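Monday, bench 2, dye lot notes

Picking up where the April page stopped. Skollby wool this time, the heavier singles, 200 g per pot in skeins already scoured last week. Still chasing the even mid-blue that Thaweesak got in the first batch and that I have not managed once since.

8:40 Vat woken up. Smell ok, surface coppery, liquor underneath yellow-green. Didn't stir hard, just pushed the bloom to one side. pH strip said 9 and a bit, the other strip from the old tin said 10. Throw out the old tin.

9:15 First skein in. Soaked beforehand in plain warm water, squeezed, no drips. Kept it under for the full time and moved it slowly by hand. Came out green, went blue on the line as normal but patchy near the ties. Ties too tight again. I wrote this in April, I wrote it before that too. Figure eights, LOOSE, cotton string not the wool ends.

9:50 Second skein, retied. Much better. Still a paler band where it sat over the rod. Turn it half way through next time.

10:30 Third skein, two short dips with airing in between. Nicest so far. Deeper than I wanted but level all the way round, incl. under the ties. So short dips it is, and stop when it looks one shade too light wet?? No, other way round, it dries lighter. Stop when it looks one shade too dark.

Vat getting tired by 11. Liquor gone from yellow-green toward plain green, bloom thin. Fed it, 13 g fructose and a pinch of lime, lid on, left alone. Don't be tempted to dip while it sulks, that's how we got the gray lot.

Madder pot on the back burner meanwhile. 400 g ground root, soaked overnight, strained twice through the old curtain. Eria wants the brick red for the border yarn and not the orange. Orange happens when it's cooked too cool or the water is too soft, depending who you ask. Added chalk. Kept it well below a simmer, got called to the phone, came back and it was steaming harder than I like. Pulled it off, maybe in time. Swatch says red-brown. Will look again tomorow in daylight, the lamps in here make everything look warm.

Alum: we are low. Around 360 g left in the jar, enough for one more Skollby batch and then nothing for the Eria order. Put it on the list by the door. Also string, pH strips, one more lidded bucket.

Tried the Skakeck yarn in the exhaust bath just to see. Superwash, so it grabbed the color in the first minute and sat there blotchy while the rest of the pot had nothing left. Would need a much slower start, cold bath, bring it up over an hour. Not worth doing for one skein.

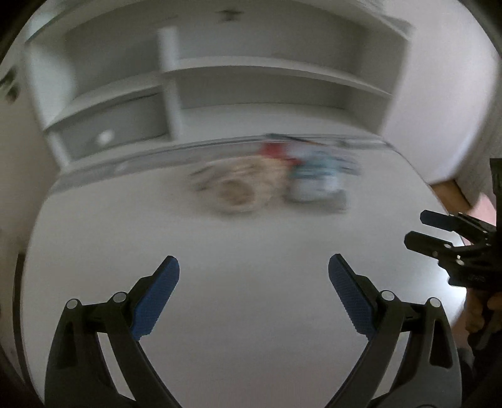

Swatch cards are the next job and I keep putting them off. Every lot needs a strip wound on card, with weight, number of dips and mordant written on the back in pencil (marker bled last time). They should be judged against white, something like the big plain top of that white table past the blue finger pads, and never against the bench, which has so much old dye on it that every red looks brown. Same spot, same hour, near noon if the sky allows. Then compare with Thaweesak's first card, which is in the drawer with the spare heddles, not in the folder where it belongs.

3:20 Vat again. Bloom back, liquor yellowish. One test strip, good color, even. Leaving it overnight and starting fresh with the small skeins.

Rinsing: first two skeins still giving off blue at the fourth rinse. Third one clear by the third. Another point for short dips. Vinegar in the last water, then plain.

To do: retie all remaining, loose. Turn at half time. Madder swatch in daylight. Label the buckets, I nearly poured the alum bath down the sink agian.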